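**DROLTVILLE, January 19, 2022** – The Droltville robotics laboratory has begun recording a new set of examples to teach a robot arm to handle everyday tableware. The project, named Öztürkmen, is expected to produce 4000 recordings by July.

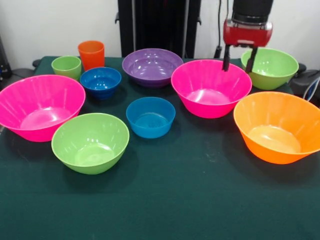 Each recording covers one attempt at a short task with brightly colored plastic bowls and cups on a cloth-covered table. Operators change the arrangement between attempts so that the learning system does not depend on fixed positions. Unsuccessful attempts are kept and labeled as such.

The first stage has two parts:

- Bowls and cups, handled singly or near one another.

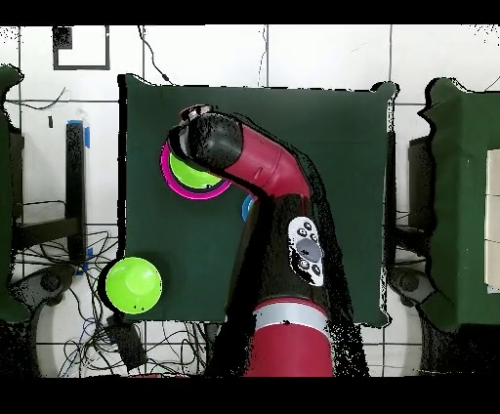 - Mixed arrangements, in which some items lie close together or overlap.

More than 100 attempts have been recorded to date – all of them reviewed by staff before being added to the set.
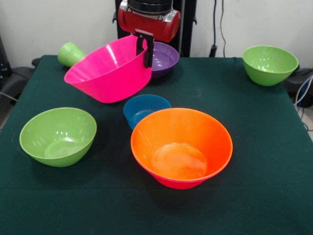
*The gripper holds a pink bowl by its rim at the Droltville laboratory.*

Partner teams in Darulthorpe and Brolville will train separate systems on the same material and compare results. The laboratory will send them new recordings every 5 weeks. 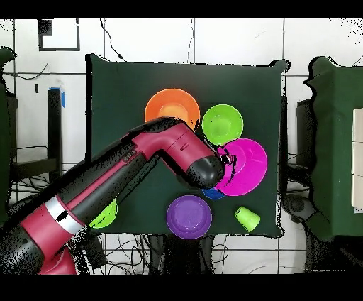 Funding for the work runs for 39 months. Research groups wishing to use the recordings may apply in writing to the laboratory office in Droltville.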